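Glare and Surface Reflectance in Shared Reading Rooms
Speaker notes, Eamon Gilmartin
Ostport, Jul 18, 2022

Slide 1. Title
Wait for the doors to close. Say where the handout is. Questions at the end except for units, which people should ask about right away.

Slide 2. Scope
This talk covers horizontal work surfaces used for reading and handwriting. Screens are out of scope. So is daylight control, apart from one remark on blinds at slide 7. The material comes from the Ulley reading room refit and from the smaller job at Clenusano. Ulley is in an 1838 building with tall windows on one side, and the windows could not be altered.

Define terms before going on. Illuminance is light arriving at the surface. Luminance is light leaving it toward the eye. Reflectance is the fraction returned. People mix up the first two, and the lighting schedules we were given at Ulley mixed them up as well.

Slide 3. Why the table matters
A reader at a desk has the page in the center of the visual field and the table around it. If the table is much darker than the page, the eye works against a strong step in brightness at every page edge. If it is as light as the page, the step goes away but the surface may produce veiling reflections of its own.

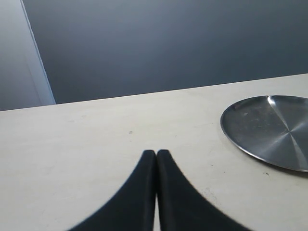
Most specifications give a single reflectance figure for a table finish and stop there. The figure is an average over a clean sample, taken at one angle. Installed surfaces depart from it. Pale finishes are the easiest case for showing this, and an off-white matte top will do: brighter toward the far edge and through the middle, grayer at the near corners, with light gray smudges and faint mottling. A single number hides all of that. Ask for readings at several positions and write the positions down.

Slide 4. Matte and gloss
Gloss is a separate property from reflectance. A dark gloss top can give worse glare than a light matte one. At Ulley the old tops were dark and varnished. Readers complained about the lamps, and the lamps were replaced once before anyone measured the tops. The complaints continued. Pause here if there are furniture people in the room, they usually want to comment.

Slide 5. Method
Work with the room lights on and the blinds down, then repeat with the blinds up. Meter at seated eye height, aimed at the point where the page would lie. Take a second reading with a sheet of plain paper at the same point. The ratio of the two is the number we care about. Keep dark clothing and dark equipment consistent between runs. A black sleeve near the target lowers the reading on a light top.
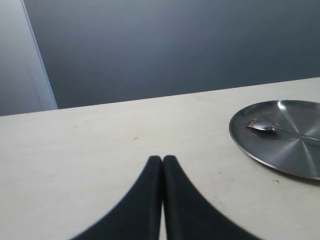
Matte black against a pale cream-white table.

Slide 6. Results
Do not read the table aloud. Point to the middle column only. Light matte tops kept the paper-to-table ratio below 2 at all positions. The varnished tops went up to 6 next to the windows. The Clenusano tops fell between these, with more scatter, which I put down to uneven wear.

Fu asked at the October review whether sample size was adequate. It was adequate for ranking the finishes. It does not support a general limit, and I will not propose one.

Slide 7. Edges and blinds
The back edge of a table is visible to the reader as a line against whatever is behind it. With a light top and a dark floor that line is strong. It sits away from the page and caused no complaints in either room. Blinds: specify the slat finish too.

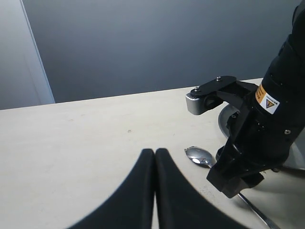 Pale top, smooth, with a few faint smudges. The back edge is straight.

Slide 8. Maintenance
Cleaning method changes gloss. Abrasive pads polish a matte surface over time, and wax does it immediately. The Ulley cleaning contract now names the permitted products. Meter again after the first year. The original readings are in the handout appendix, with positions marked on the floor plan.

Slide 9. Questions
If asked about cost, refer to the appendix. If asked about dimmable task lamps, say they were tested at 2000 K only in the staff office and the results are not included.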